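Opinion > Work and Machines

Search this site Enter keywords

October
By Olga Montes

Pay the people who teach the robots by the hour

A robot learns to pick up a bottle from a person who picks up a bottle, again and again, with a gripper held in the hand.
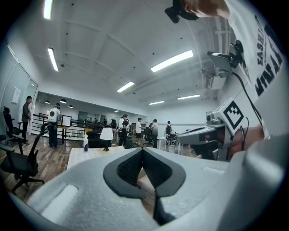 What the work is

I did it for a season at Billholm. You wear a camera on your head, hold the gripper at a sensible height and do the task at an even speed. My record for one task was 2,154 good runs. Most were dull, and a few were hard on the wrist.

Billholm paid by the accepted run. The target was 200 a shift. Under that rule everyone learns to move fast and in the same way, and the recordings come out alike. When a bottle tipped over, we threw out the run and started again, so the robot never saw anyone set it upright.

Sihan Xia trained me, and she argued for keeping the fumbles. I thought she was being fussy. I now think she was right, and that piece rates were the reason she lost the argument.

Some people prefer remote control, where the operator drives the real arm from a desk. It has its place, but it's slower and I found it clumsy. The pay question is the same either way.

A firm that wants 3,000 careful runs should pay for careful hours. It should also ask the person holding the gripper which tasks are going badly. At Billholm I was asked once, on my last afternoon.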